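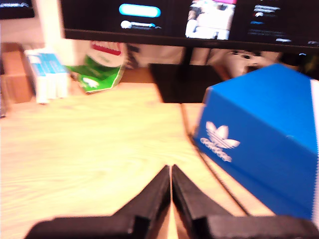 Fig. 7 - Light wood desk top with darker grain lines. Blue adidas shoebox at right.

7. Oiling and care of wooden desk tops

This section is for desk tops of solid wood or wood veneer that are treated with Filtimau hard oil. It is not valid for painted or lacquered tops. If you do not know which finish your desk top has, put one drop of water on a hidden place and wait a few minutes. On an oiled top that needs new oil, the drop makes a darker spot. On lacquer, the drop stays on top and the wood does not change color.

7.1 What you need

Filtimau hard oil, clear or natural
Wevodico white pad, or another fine pad without color
Sandpaper, grit 180 and grit 240
Three lint-free cotton cloths
A metal can with a lid, filled with water
Gloves

7.2 Preparing the surface

1. Take everything off the desk top, also the things that stand at the back against the wall. Boxes, books and cable trays leave lighter areas under the oil if you work around them.
2. Wipe the top with a damp cloth and let it dry overnight.
3. Look for the direction of the grain. Put a lamp low at one side of the desk, and you will see the grain lines more easily.
4. Sand with grit 180, always along the grain, then with grit 240. Use light pressure. On veneer, use only grit 240.
5. Remove the dust with a vacuum cleaner and a soft brush. Do not use a wet cloth at this step.

Note: Marks from cups usually go away with the first sanding. Ink marks go deeper. Do not try to sand them out on veneer, the layer is thin and you can go through it.

7.3 Applying the oil

1. Open the windows. The room should not be colder than 60 °F.
2. Stir the oil well with a flat stick. Do not shake the can.
3. Put a small quantity of oil on the cloth and spread it thin, along the grain.
4. Wait 15 minutes. If there are dry places, give a little more oil there.
5. Rub the whole surface with the white pad.
6. Take off all the oil that is left with a clean cloth. The top should look even and feel almost dry to the hand.
7. Let it dry overnight and repeat steps 3 to 6 one time.

CAUTION: Cloths with oil can start to burn by themselves. Put them in the metal can with water directly after use and close the lid. Do not leave them folded on a chair or in a trash bag.

7.4 Using the desk again

You can put light objects on the desk after 2 days. Full hardness is reached after 7 days. Until then, do not put rubber feet, plastic mats or printed cardboard on the surface - the color can go into the oil and stay there. After this time a cardboard box is no problem if it is dry.

7.5 Regular care

Wipe with a damp cloth and dry the surface after it. Use Wevodico wood soap once a month, if the desk is used every day. New oil is needed when the surface feels rough or when water is no longer staying on top. For most desks one time in the year is enough, and April is a good month for it, when you can keep the windows open.

For Dratmont desks with a cable opening, see also section 8 - the metal ring must be removed before sanding.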